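Notebook, 13 May 2018 - Salt in packet soups and noodles, the silver titration again

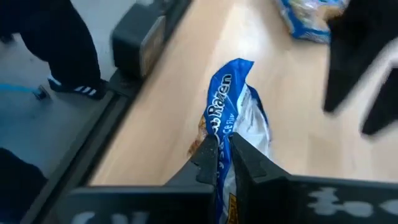
Ramen packet, blue and silver-white, with the wooden table behind it.

Continuing from the March pages. The goal is the same: to have a method for chloride in dry seasonings which Mihret can give to the students in the autumn, and which gives the same answer when two different people do it. In March we had not this. Wilson and I differed by almost a tenth on the same bottle of broth, and we both thought that we were careful.

First, the standard. The old silver nitrate bottle (label by Gertraud, no opening date) I do not trust any more. There is a gray film at the bottom and the shoulder of the bottle is dark. I put it to the silver waste and made new solution from the solid, in the brown bottle with glass stopper. Sodium chloride for the standard was dried in the oven at 180 for two hours and cooled in the desiccator. Last time we dried it at 170 and only for as long as the lunch, so this can be part of the trouble, but I don't think it is the biggest part.

Titer of the new solution: three runs, good agreement, the last two the same within one drop. Values are in the table on the inside of the back cover, because the pages here are too narrow for the columns. Please do not write new values over the old ones. Somebody did this in March and now I can not read either of them.

Indicator. We use potassium chromate and I want to write down again what the end point looks like, because I believe this is where Wilson and I went different ways. The liquid is lemon yellow with a white cloud. Near the end, each drop makes a red-brown spot which goes away when you swirl. The end is the first color that stays for 30 seconds in the whole flask. It is a very weak color, more like dirty yellow or weak tea with milk. If it looks red, you are already past. Wilson told me that he was waiting for "brick", as it is written in his old textbook. When he stops at brick he is always higher than me. Today we sat side by side with one comparison flask (chalk powder in water, with indicator and one drop of silver) and he stopped earlier, and our results came together very nicely. So, the comparison flask is now part of the method. It costs five minutes and I should have insisted on it from the beginning.

Acidity. Zübeyde asked last time if the tomato soup powder is too sour for chromate. She is right. I checked with paper and it is clearly on the acid side. In acid the chromate changes to dichromate, the yellow goes orange, and the end comes late or you don't see it. I added a small spoon of sodium bicarbonate, waited until the foam was finished, checked with paper again. After this the end point was normal. I would do this for every sample, also the chicken and vegetable ones, so that students need not decide.

Dissolving. A few observations, not in order:

Cold water is not enough for the powders with fat in them. They make lumps which float and stay dry inside. Hot water and a glass rod, then let it cool, then fill to the mark. It must be really cool, or the volume is wrong. I forgot this one time today and had to throw away the flask.

The dried leaves and carrot pieces hold some liquid. I filter through fluted paper and wash three times. The third washing gave still a little cloud with silver, so maybe four.

Spice colors are a problem. Curry powder gives such a yellow that the indicator can not be judged at all, at least not by me. Paprika is nearly so bad. Sunil suggests that we dilute more and take a smaller portion, then the color is weak but the drops are few and the reading error grows. I tried it one time and the error was indeed too big. For these samples we should use the silver electrode and follow the potential, if Randance ever sends the cable. I have written to them twice. The first answer was very polite and was about a different cable.

The balance. It drifted in the afternoon when the sun came on the bench. I closed the blind and waited, and it stopped. Not new, it is already in the notebook from last year by Gertraud, with three exclamation marks.

One point on sampling which I want everybody to read. A seasoning powder is a mixture of big salt crystals and light flour-like material, and it separates when the bag is shaken or carried. If you open the corner and take a spoon from the top, you do not have the same powder as at the bottom. In the first test today I took top and bottom of the same bag of bouillon (the Hegyi one, large bag from the kitchen) and the bottom was clearly more salty. The difference is much larger than anything we argue about with the end point! The whole content must go in the mortar, be ground, be mixed, and only then weighed. For the small sachets it is easier to dissolve everything and take a portion from the liquid, and this I would prefer for the students too.

Silver waste: the bottle under the hood is over half full. It needs a new label because the old one got wet. Chromate rinse water goes in the same bottle, not in the sink, also not the "only a little bit". The gloves with yellow spots please throw away, do not hang them back on the hook.

Burette 2 leaks a little at the tap. I greased it and it still leaks, slowly, maybe one drop in ten minutes. I used burette 1 for everything written above. Jatero has spare taps in PTFE, Gertraud has the catalog.

Question from Mihret, for discussion: should the students report salt or sodium? The packages are not all the same in this, and people mix the two up. With 3000 mg of salt in a portion you have less than half of this as sodium, and a student who forgets the factor gets a very frightening soup or a very healthy one. I would say they calculate both and write the unit each time. Also we measure chloride and not sodium, so anything with potassium chloride or with glutamate will not fit to the label, and they should think about why. Mihret wants to use this as the discussion question. I agree.

To do:
- repeat tomato with four washings
- two blanks with bicarbonate and indicator only (I did just one, it used two drops)
- grind the rest of the Hegyi bag, keep in closed jar, this will be our control sample
- ask Cemach for chloride-free filter paper, ours gives a small cloud by itself
- write again to Randance, with photo of the plug
- Wilson to do the full series alone, without looking at my numbers

Flasks are washed and upside down on the rack. The desiccator lid is hard to slide, push it from the side and do not lift.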